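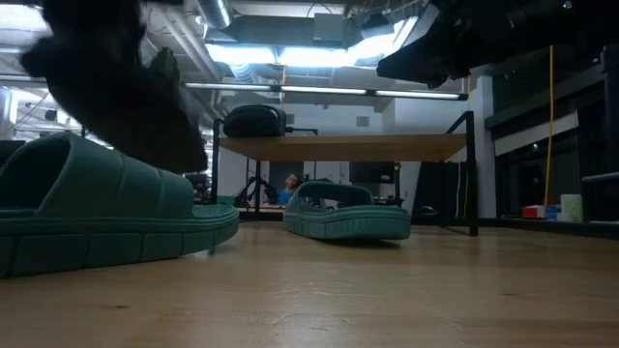
Slides on the bench, two gripper fingers over the table.

Monday, February 17, 2020

Pairing station, returns line. Notes for me and whoever has the bench next.

Target from Fosico is 300 pairs a shift with one person on the station. By hand it takes two people, and the log for last week shows 589 pairs over 2 shifts, so the number itself is nothing new. What changes is who does what. The arms would take picking and pairing. The person left would check soles and straps, pull rejects and clear jams.

Booker Ambrose came by before lunch to talk about it. His points, as I wrote them down:
- Pairing is the dull part and few will miss it. Checking all day is harder on the eyes, so he wants people swapped every two hours.
- Whoever moves off the station goes to packing at the same grade. He wants that in writing before March.
- The stop button has to be reachable from the stool.

I agree with all three. Sent them to Berhe for the shift plan.

Slides are awkward to grip. The strap is thick and the open end faces a different way each time. Strap grasp first, sole edge as fallback. Pad wear to be logged every 24 hours of run time.

Still open: who signs off a pair the arm marks as unsure. Right now the Relta screen just waits for someone to press OK, and it doesn't record who did.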